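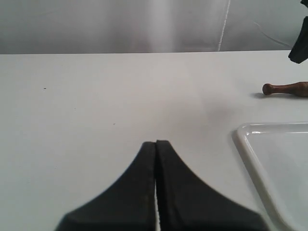
I have spent most of my working life teaching people to do things with their hands, and for the past while I've been teaching a machine to do them too, and I'd like to argue for a very unfashionable opinion: the person doing the showing should be slower, fussier and better paid than they are now. (Yes, I am that person. Take it with salt.)

The usual advice when you start out is to get as many demonstrations as you can. Sit down, grab the controller, pick the thing up, put the thing down, reset, go again. My first batch at Wovholm was 700 of them and I was so proud! Then Kausar Khattak sat me down and played a bunch of them back, and it was like hearing your own voice on an answering machine. I hesitated over every grasp. I'd come in from the left, change my mind, back out, come in from above. I'd open the fingers far too early because it made me feel safe. And the policy trained on all of that did just what I did, dithering included. It would hover over the table like someone trying to remember why they'd walked into the kitchen.

So we threw them out, which hurt, and I recorded 77 new ones with the rule that I had to know where I was going before I touched anything. Those 77 beat the 700. I know that's one table and one operator and Kausar would want me to say so. Still, I've seen the same thing happen at Stivitz since then with a completely different arm.

My quarrel is with people who talk about demonstrations as if they were gravel, something you order by the truckload. A demonstration is a person deciding things. How close do I let the fingers get before I commit? Do I go for the knob of a handle or further down the shaft? If I grab it here, can I still let go of it nicely over there? You make those choices without noticing, the robot gets every one of them, and you can't go back later and explain what you meant.
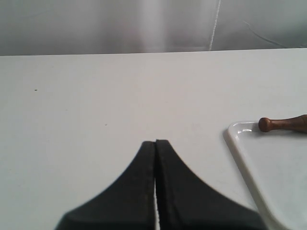 Is it better to guide the arm by hand or drive it remotely?
Guiding by hand is easier to learn and gives you a good feel for contact, but remote control keeps your own arms out of the camera views and makes you work from what the robot can see.

I came around to remote control slowly. I loved pushing the arm around myself — you feel the weight, you feel when something catches — and the first leader arm I tried, an old Hervieu, had so much play in the wrist that I wanted to throw it. But when I'm holding the robot's elbow I'm also peeking over its shoulder, using my own two eyes for things its camera will never get. That's cheating, and the training can't make up for it. Now I try to drive from the wrist view alone, and if I can't do the task that way I move the camera or change the task.

Kulsoom Cheema disagrees with me on nearly all of this. She runs the sessions at Emach and thinks sloppy demonstrations are useful, that a robot which has only watched somebody tidy will fall apart the first time it misses. She has a point about recoveries. I do record those now, on purpose, starting from a bad position and getting out of it. What I won't accept is that being tired and careless for three hours gives you the same thing. I stop after 40 in a sitting, and if the last few feel mushy I delete them before I go home.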